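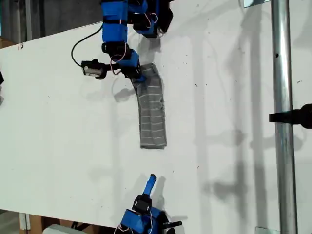

Who decides when a two-arm bench cell is fit to run without someone standing next to it?

The person who signs the cell's release sheet decides, and that person may not be the one who built the cell or wrote its program.

About / Company / How we work

Rillska writes operating rules for small robot cells and checks cells against them. Our clients are mostly labs, workshops and schools that run light arms on a table and handle soft goods such as cloth, socks and bags. We do not sell arms, parts or software. We take no commission from anyone who does.

The company was started by Waqas Lashari and Yaryna Antoniuk. Lashari had spent most of his working life on factory acceptance tests. Antoniuk came from textile inspection. They had been reviewing the same site from two sides and found that its written procedure covered one arm in detail and the second arm in a footnote. The first version of our rule set was a rewrite of that procedure.

The current rule set is called Mirani. It has 19 rules, each with a test, a record form and a named role responsible for it. A rule without a test is kept in a separate file of recommendations and is not used in a review.

What the rules cover

Mirani is arranged by stage of work: mounting, wiring, shared workspace, grip, release, stop and restart, and records. Mounting comes first because most of the later tests assume that the bases do not move. We check each base under load in the directions the arm can pull, and we check every post, clamp and bracket that reaches into the work area or stands beside it. Fasteners are marked after tightening. A mark that no longer lines up is a finding, even if the part feels firm.

Wiring rules deal with slack. A cable needs enough length for the full travel of the joint and not so much that a loop can reach the gripper or the other arm. The test is a slow sweep of every joint to both ends of its permitted range, one arm at a time and then together, with a second person watching the cables only.
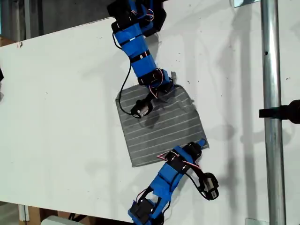 Shared workspace is the longest section. When two arms hold the same piece of cloth, each one becomes part of the load on the other. A stop on one arm has to produce a defined response on the other, and the response has to be written down before the test. We accept a hold or a release. We do not accept "depends on the program." For thin or loosely woven goods, release is usually the better choice — a held pull can stretch the piece and shift the grip point without either arm reporting a fault.

Grip rules set a limit on closing force for each material and require a check with the thinnest item on the client's list. They also cover contact with the table. A fingertip that presses through cloth onto a hard surface is loading the surface, and the joint current has to be logged for that case separately.

Release means two things in our documents, and we have been told more than once that this is a nuisance. Letting go of a part is "open." Approving a cell for use is "release." The forms follow that usage.

How a review is done

A review begins with documents. Fouzia Farooqui reads the procedure, the risk assessment and the last set of records, and returns written questions. A site visit is not booked until those are answered. On site we run the tests with the client's own operators at the controls. Our staff do not operate client equipment.

Endurance checks are run by the client under our sheet. The standard sheet calls for more than 3,000 grip and open cycles with the actual goods, with stoppages logged by cause. "Operator reset" is not a cause. 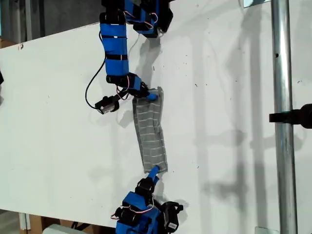

Findings are graded as open, closed or accepted. An accepted finding carries the name of the person who accepted it and a date for looking at it again. We do not give scores, and we do not publish rankings of clients.

Mirani does not replace the law or the published safety standards that apply at a site. Where one of those is stricter, it governs. Our rules fill in the bench-level detail that general documents leave to the user.

People

Waqas Lashari — reviews and release sheets
Yaryna Antoniuk — materials and grip tests
Fouzia Farooqui — document review
Atif Kiani — electrical and cable rules
Saqib Jadoon — training and operator records

Changes to the rules

Anyone may propose a change. A proposal needs the rule number, the present wording, the suggested wording and a record from a real cell. Kiani keeps the log. Revisions are issued each October, and clients have until the next review to adopt them. Corrections to wording that do not alter a test are made at any time and listed at the back.

Page last revised 9 Apr 2022.

5 shares

Related

Mirani: list of rules and forms
Marking fasteners on clamps and posts
Stop response when two arms hold one part
Savach training cell: open findings
Etov sheet for endurance logging
Proposing a change to a rule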